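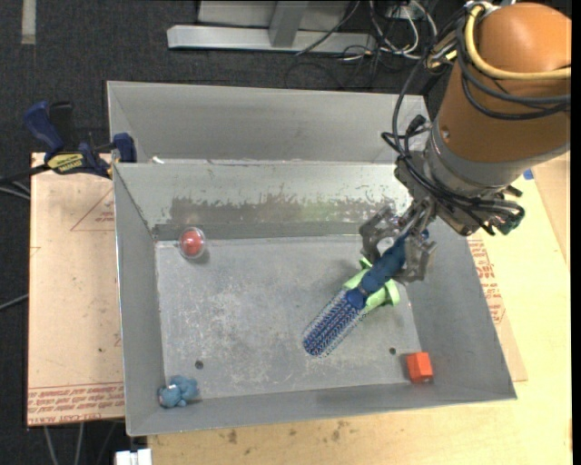 Feng-yi Fang, commenting on an early draft, wrote that we had treated the hairbrush as something a household owns, when most of the people she had spoken to in Wadevham talked about it as something one person owns and the others borrow. We have kept the household as the unit of analysis but have changed the wording of the section to take account of her point.

The postal survey was returned by 496 households in Wadevham and Famalcombe. Respondents were asked which kinds of brush or comb were in use at home, who used each one, and how it was cleaned. Three kinds of brush were named on the form: flat, paddle and round. A round brush is shown in Figure 3, in this case a blue one. Combs were listed separately. A blank line was left for anything else, and was mostly used for detangling brushes sold for children.

Sharing was common for flat brushes and much less so for round ones. Several respondents wrote in the margin that the round brush was kept for blow-drying and stayed in a bedroom, while the flat brush lived in the bathroom or by the front door, where whoever was leaving for school or work could pick it up. Where a brush is kept therefore seems to matter as much as its shape, and our form did not ask about this directly. It was added to the interview guide used later in Trumdale.

Cleaning was harder to interpret. The form offered "weekly", "monthly", "less often" and "never", but did not say whether pulling out loose hair counted as cleaning. Answers from the same household sometimes disagreed for this reason. In the 23 follow-up interviews we asked about removing hair and washing the brush as separate tasks. Removing hair was usually done by the main user. Washing was usually done by whoever cleaned the bathroom, and eight of those interviewed could not remember when it was last done. Phùng reports a similar split for towels and flannels, although that study covered shared student housing and did not include families with young children.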